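4. Setting Up the Sorting Board

4.1 Before you start

Clear the table and wipe it down. The board needs to sit flat, so check the table for crumbs, tape residue and loose screws. If your table top is perforated, anything smaller than a hole will end up on the floor. Keep spare hardware in the tray.

You will need the board, the shape blocks and a dry cloth.

4.2 Placing the board

1. Carry the board with both hands, one under each short side. Do not lift it by the feet.
2. Set it down with the thin light edge toward you.
3. Press on each corner in turn. If the board rocks, turn the foot under that corner a quarter turn and press again.
4. Wipe the top with the dry cloth, working along the strips.

Note: The darker bands are part of the wood and vary from board to board. Do not use them as measuring lines.

4.3 Laying out the blocks

The shapes used in this section are the star, cylinder, triangle, cube, hexagon and heart. Colors repeat across shapes, so a player who sorts by color will get different groups from one who sorts by shape. Decide which rule you are using before the first turn.

5. Put the blocks on the board in no particular order. Leave some near the far edge and some near the front.
6. Stand the stars and hearts upright. Cylinders go on a flat end. 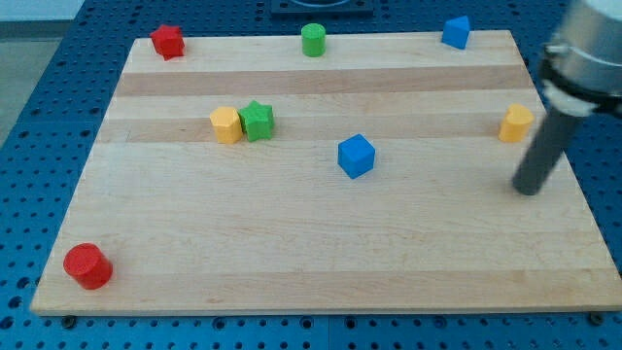 7. Turn a few blocks so they do not all face the same way. A cube with one corner toward the player is harder to pick out than one set square.
8. Let one or two pairs stand close together. For beginners, leave a finger's width between all blocks.

Caution: Small parts. Keep the blocks away from children under three.

4.4 Putting away

9. Return the blocks to the bag and check them against the list on page 11.
10. Store the board flat. Leaning it against a wall for long periods can bow the wood.

Do not soak the board or put it in a dishwasher. Marks on the blocks come off with a damp cloth and a little dish soap. Dry them before they go back in the bag.

For replacement blocks, write to Kamran Ghasemi at Mujić, Grostthorpe, and give the shape and color. Feet are sold in pairs, part 88.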